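Moving the planner to Yeo
Sun 6 August

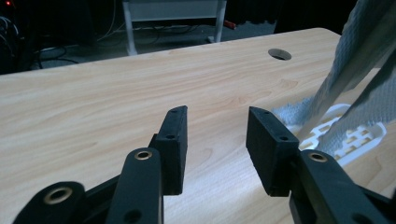
Why does a planner that worked fine last week start timing out? Mostly the collision checks, which got slower when I made the mesh finer.

I went back to the coarse mesh and reran all 1,457 saved queries in Yeo. 9 still time out, down from 359. Saulius Vanags thinks those are bad start poses – he may be right, two of them begin inside the joint limit margin. I'll log the start states next and leave the Grustar config alone until that's done.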